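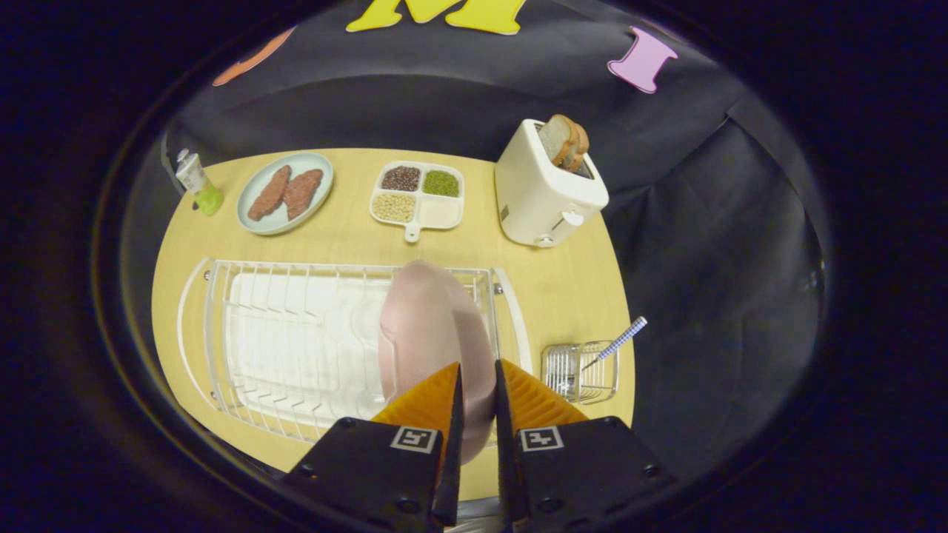

2 min read

April 20, 2021

Well, the wagon came home today, and I have been grinning like a kid ever since. I drove out to Bellgate after lunch to fetch it from Nikau Kereama, who has had it up on his lift since January (his shop was backed up and I told him there was no rush, which I regretted by the second week!). He put in the new clutch, both rear wheel bearings, and the heater valve I had given up on ever finding. The bill came to $915, and I paid it gladly, though I did sit in the driver's seat a minute before I could turn the key.

It's 39 miles back by the old Faulkner road and I took every one of them slowly, with the window down and the radio off so I could listen for anything strange. There was one little rattle behind the glove box, the same one Dad used to thump with his fist, and I was so happy to hear it that I left it alone. All four gears go in like butter now. Even third, which used to need a bit of coaxing and some language.

I stopped for gas in Narard and a man at the next pump wanted to know all about it, so that was another half hour gone, and I loved it. Tomorrow I'll wash the road dust off and call about the insurance. I still need to find a hubcap for the left rear, too.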